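**Ticket 574 – Brown marks on white table cover, packing table, Room 2**

Opened: 5 September 2024
Site: Ogundipe, ground floor
Queue: Aketti Facilities
Priority: low
Status: monitoring

**Reported problem**

The white paper on the packing table has brown marks on it. They don't wipe off. The requester wants to know what they are, whether they will get onto boxes or the things going into boxes, and whether the paper should be replaced or the table looked at first.

The cover is Mimen plain white roll, 1150 mm wide, cut to length and laid over the wood. It was last changed by the requester, who didn't write down when.

**Update 1**

Went to look at it. Most of the marks are small and grouped, with a few on their own further out. The main group is made of short streaks and blotches in a rough column, brown going to reddish brown. It could be a dried drip or something that got smeared. Hard to say from looking.

Tried the following on one of the marks:

- dry white cloth, light rubbing – no color on the cloth
- damp white cloth – no color on the cloth, paper started to pill
- fingernail – surface of the paper roughened, mark still there

Stopped at that point. Any more and there would have been a hole.

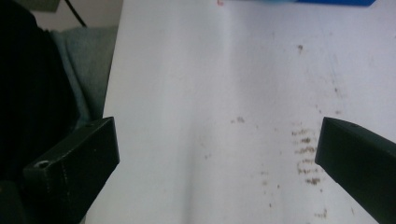
Can the marks be taken off with the Hivex surface spray from the cleaning cupboard?

Don't use it on the paper. Hivex is for sealed surfaces, and on uncoated paper it soaks in and leaves a yellow ring bigger than the mark you started with. Replace the sheet if the marks bother you. Hivex is fine on the table itself once the paper is off.

**Update 2**

Requester asked whether the marks are coming up from underneath. Fair question, as the table is wood and wood can bleed when it gets damp under a cover. Lifted one corner and folded the paper back as far as the first marks without untaping the rest. The underside of the sheet was clean there and so was the wood. I didn't get as far as the main patch because there were things on the table that I was asked not to move.

So for the part I could check, the marks are on the top face only. For the main patch this is still open.

Other causes considered:

- Coffee or tea. Drinks are not allowed at this table but they have been seen on it. A spill would normally give at least one edge or ring and I didn't find one.
- Cardboard dust. Comes off dry. These don't.
- Tape adhesive. Would be tacky. These aren't.
- Rust from something metal left standing. Possible for the redder ones, but the shape is wrong for the rest.
- Marker or ink. Requester says only black markers are kept in Room 2.
- Faulty roll. See next update.

**Update 3**

Checked the rest of the Mimen roll in the store. Unrolled a length on the floor and looked at both faces. No brown marks. There is a reorder note on the shelf from January, so this roll has probably been in use for a good while, and no other room has complained about it. Ruling out the roll.

The code on the end of the roll is 255, in case anyone needs to match it when ordering.
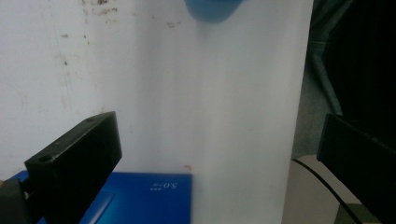
*Attachment 2 – brown specks on the white surface, and one tiny red-orange mark close to the blue container.*

The red-orange mark is a different color from the others and I am treating it as separate. Could be a fiber or a scrap of something sitting on the surface. Requester to try picking it off with tape and report back.

**Update 4**

Requester reports that the tape trick was tried on "a few of the bits" and that the brown ones stayed. No mention of the red-orange one. Asked again.

Requester also asked if the marks could transfer to the blue cardboard box, which has a white label on it and needs to stay presentable. Did a press test: plain white card on top of the marks with a heavy book on it, left over lunch. Card was clean afterward. Repeated it with the card slightly damp, also clean. I don't expect the marks to come off on anything dry.
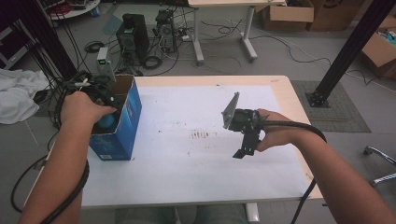

Box position matters more than the marks do for now. If the box is kept away from the stained part of the sheet then the sheet can stay down until the current packing is done. The patch is in the center of the paper and the blue box stands up near the left edge of the table with its flaps open, so there is clean paper to work on and no need to move the box into the middle. Please keep it at that end. The center can be used for anything that doesn't mind a stained sheet.

**Actions**

| Action | Who | State |
|---|---|---|
| Keep the blue box at the left end of the table | Requester | ongoing |
| Don't wet the paper or use Hivex on it | Requester | ongoing |
| Report on the red-orange mark | Requester | waiting |
| Remove the full sheet and check the wood under the center | Facilities | when packing is finished |
| Lay a new sheet, tape on all sides | Facilities | after the above |
| Write the date on the underside of the new sheet in pencil | Facilities | after the above |

If the wood under the center turns out to be stained, let it dry uncovered overnight before the new sheet goes on, and reopen this as a furniture ticket. If the wood is clean, wipe it, cover it and close this one.

**Update 5**

Requester asked for the old sheet to be kept and not thrown out. Fine by us – fold it with the marks facing in and leave it on the store shelf next to the roll. Next update after the sheet comes off.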